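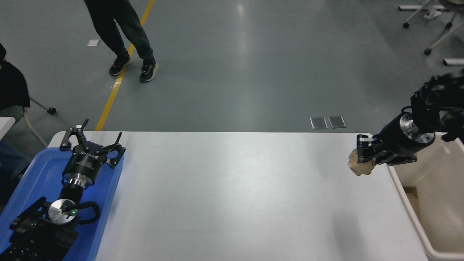
Slow demonstrations are worth the money
29 Mar 2024

Most of the argument over teleoperated demonstrations is about volume. I think it should be about pace.

Take clearing a table. One arm holds a crumpled piece of tan material over the end of the surface, with a cream bin beside and below it. For a person this is one motion and takes no thought. For an operator driving two arms it is four or five decisions: where to approach, how wide to open, when to close, how high to lift, when to let go. A policy trained on the recording can learn only the decisions that show up in it. When the operator hurries, two or three of them collapse into a single sweep, and the sweep works until the object lies at a different angle.

At Pliltidden we collected 1,071 episodes of one sorting task last August. The operators had a daily quota and met it. We then threw out everything with a grasp made on the move and kept 385. The policy trained on the smaller set did better on soft objects and no worse on rigid ones. I don't claim this holds for every task. It held for ours, twice.

The usual objection is cost. Anduretti, who supply our control software, bill by operator hour, and a slow episode costs more than a fast one. True, but a discarded episode costs the full price and returns nothing. Our 686 rejects were not cheap.

The second objection is that slow data produces slow robots. Playback speed can be raised afterward, within the limits of the arm. A missing pause before contact can't be put back.

Crumpled and folded items deserve particular care. They have no fixed grasp point, and the shape changes once the fingers close. I would ask for a visible stop before closing, a second stop after the lift, and a release directly over the container. Throws should be rejected even when they land.

I would also stop paying by the episode. It rewards exactly the habit that reviewers later spend their time removing. Pay by the hour, set a minimum dwell at each contact, and publish the rejection rate to the operators every day.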